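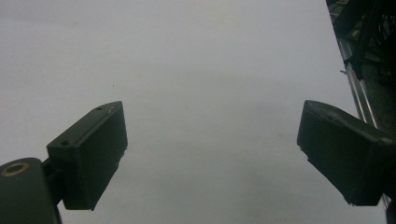

Figure 1. Pale, matte surface with a small dark speck.

Glare and reading speed on study desks
Umut Sarıgül and Ezequiel Cuautle

1. Background
Students at the Cundley campus library had complained that the white desks on the upper floor were tiring to read at. We wanted to know if desk colour changes how fast people read a printed page.

2. Method
We recruited 57 students in January. Each read 2 passages of 1000 words, one at a white desk and one at a grey desk of the same height. Half started at the white desk. The blinds stayed closed and the ceiling lights were left on. Reading time was taken with a stopwatch, and each person then rated their eye comfort.
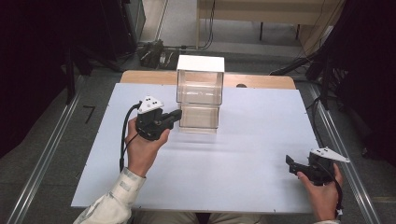

Figure 2. White board on a light wooden table.

3. Results
Median time was 886 seconds for both passages combined. The gap between the two desk colours was small and could be chance. Comfort ratings favoured the grey desk, mostly among students who wear glasses.

4. Limits
The passages were not equally hard. Several students said the second one, on the history of the Karakaya canal, was dull, and we should have tested it first. We also had no light meter until the final session, so brightness at the desk is missing for most readers.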